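Cultska
18 Sep 2019

Right, thread time. People keep asking me whether a machine can do the chores yet, so I'm going to put down everything I think in one place and then just link to it forever.

Short version: some of them, slowly, if you tidy up first. Which rather defeats the point, but stay with me.

I've had a floor-cleaning robot (a Moulin, second hand) for 184 days. I know it's 184 because the app tells me every single morning like it's proud of itself. In that time it's done the kitchen really well and eaten one phone charger and the fringe of a rug.

And I do like it! Crumbs under the table, gone. Dust by the skirting, mostly gone. But before it runs I pick up the socks, lift the chairs and shut the bathroom door. That's the bit I wanted a robot for.

Picking things up is the hard part. Pushing a brush along a flat floor is one sort of job. Getting a sock off that floor, knowing it's a sock, and putting it somewhere sensible is a completely different one.

Think about what your hand does with a tea towel. You pinch a corner, it flops, you shift your grip, you find the other corner without looking. I tried doing it with kitchen tongs the other night, one pair in each hand. 34 minutes for a small pile and they looked like I'd slept on them.

(Do try the tongs thing, by the way. You'll never be rude about a slow robot again.)

Shop floors next, as I used to work on one. People assume it's easier there because everything's in rows. It's in rows at opening time. By mid-afternoon there's a jar of gherkins in with the birthday cards and someone's left half a sandwich on the shampoo.

Our branch had 515 lines in the chilled section alone, and the packets changed all the time. New lid, new sleeve, two stuck together with a bit of damp. A person fronts up that shelf while chatting about their holidays. A machine needs to be told what a yoghurt is every time the yoghurt gets a makeover.

What machines are good at in shops already: moving pallets about out the back, scrubbing the aisles, scanning shelves for gaps. All useful. All jobs where nothing has to be picked up gently.

So where does the picking up get learned? A lot of it seems to come from people doing the movement themselves, over and over, with a gripper in their hand instead of fingers. Pinch, lift, put down, again.
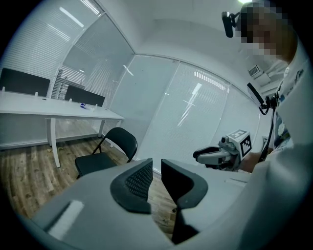
Two hand-held grippers, one desk, one folding chair. Glamorous stuff, the future.

I love this end of it far more than the shiny launch videos. Those always have a spotless worktop with a single apple on it. Whose kitchen is that?? Mine has post, a colander and three things I can't identify.

Someone asked about the Jostevix folding cupboard, the one that does your laundry. I've seen the advert, same as you. You clip each shirt on by hand. By the time I've clipped it on I could have folded it — and it won't do sheets, which is the only folding I'd pay to get out of.

The Comby window cleaner, though, I'd have tomorrow. More than 93 quid and it still leaves the corners, but I leave the corners too.

My guess at the order: floors (done, nearly), windows, loading a dishwasher, clearing a table, laundry, and then changing a duvet cover dead last. I'll come back in November and see if I've changed my mind.

If you've got a machine at home that picks things up, even badly, reply and tell me what it drops. Videos very welcome.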